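[Bench-practice] Re: Draft 3 of the pick-and-place cell checklist

From: Ehsan Soltani
Date: Jan 2, 2018
To: bench-practice list
Subject: Re: Draft 3 of the pick-and-place cell checklist

Fang wrote:

> Happy new year all. Draft 3 is on the wiki. The main changes since June:
>
> 4.1 Bins shall be fixed to the work surface by a rated mechanical fixing. Clamps are not a rated fixing.
> 4.2 The object set shall be recorded before each run, by item and by starting position.
> 4.3 A run in which the bin has moved by any amount is void.
> 5.1 Cables and hoses on the arm shall be restrained at intervals stated by the arm's maker.
> 6.2 A success rate shall not be reported on fewer than 2,000 attempts.
>
> The Damard people have said they will adopt it as it stands if we can close comments this month. I think it's in good shape and I'd rather not open everything up again. Silence will be taken as agreement.

Well, I'm not silent, so here goes.

I read the whole thing twice over the break and I still can't tell who it is for. If it is for a factory cell, it is too thin, and there are proper machine safety standards that people are paid to know. If it is for those of us with one arm and a table, then half of section 4 was written by someone who has a milling machine down the corridor. I'd like the first page to say which. At the moment the scope says "all small manipulation cells", and I don't believe any text of nine pages can cover all of anything.

Going through in order.

4.1. I don't accept this. Why is a clamp not a rated fixing? Rated by whom, and against what load? Our two bins sit end on to the gripper and get knocked all day long. The rear one is held with a bar clamp at each end. I logged 101 knocks on that bin at Ulside last summer, by which I mean contacts hard enough to trip the force limit, and then measured the corner against a pencil line. It had crept by less than the width of the line. One bench is not proof of anything, I know, but it is one bench more than the draft offers. What I would support is a rule that says how far the bin may move and how you check. Leave the fixing to the person who owns the table. Clamps also have a real fault which the draft never mentions: the bar sticks out well past the bin and becomes something for a sleeve or a cable to catch on. Say that instead, it would be useful.

4.2. By item, yes. By starting position, no. The whole point of a mixed bin is that the things end up lying any old how. If I have to write down where the duck is before each run I will either stop doing it by the second afternoon or start putting the duck in the same place, and then the numbers mean nothing. A still from the fixed camera at the start of each run records it better than a form would, and takes no effort. I asked for this in the comments on draft 2 and got no reply.

While we're here, the draft should say something on wear. Bin floors and walls get scuffed, and scuffs change what a depth or edge detector does with the background. I have seen a detector quite happily propose a grasp on a scratch. A rule to keep a picture of the empty bin at the start of a study and another at the end would cost two minutes.

4.3. "By any amount" is not a measurement. See above. If my bin shifts by the thickness of a sheet of paper I'm not throwing away a morning, and neither will anyone else, whatever they sign. Rules that everybody breaks on the first day do harm to the ones next to them.

5.1. Fine in principle. Has anyone asked the makers? I wrote to ours and was told to "use good judgement". Until there is a stated interval to follow, I'd put it as: the arm must be taken through its full range by hand or at low speed before a run, and the hose and cables watched throughout for pulling or snagging. The loop in the hose has to be big enough for the wrist to turn and small enough not to drag over the bin, and you only learn that by moving it.

6.2. This is the one that bothers me most. Where does 2,000 come from? I have asked twice. The only trace I can find is the Stulumix write-up, which stopped at 1,924 because the gripper pads wore out, and I have a nasty feeling someone rounded it up. A fixed minimum also tells you nothing by itself. Two thousand attempts on one blue box is a worse study than a few hundred over 23 different things. Ask people to give the number of attempts, the number of distinct items and the spread between sessions, and let the reader decide how much to believe.

On Damard: I'm pleased they are interested, but "adopt as it stands" by the end of the month sounds to me like a firm that would like a certificate to hang up. I don't see why their diary should set ours. And silence should not count as agreement on a list where half the addresses bounce.

So put me down as against closing. I would be for it if 4.1 and 4.3 became a movement limit, 4.2 lost the second half, and 6.2 lost the number. I'm willing to write the text for the first of those, if somebody other than me does 6.2.

Bench photo attached for 4.1 - please look at the clamps on the rear bin before telling me again that they won't do.

Ehsan

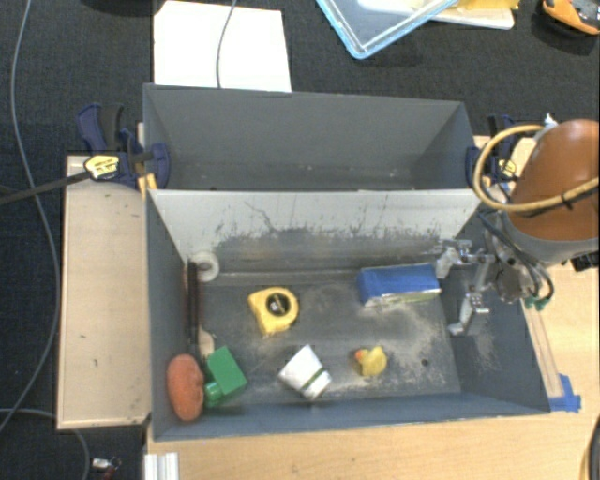 Bar clamps at both ends of the rear bin, mixed objects in the front one.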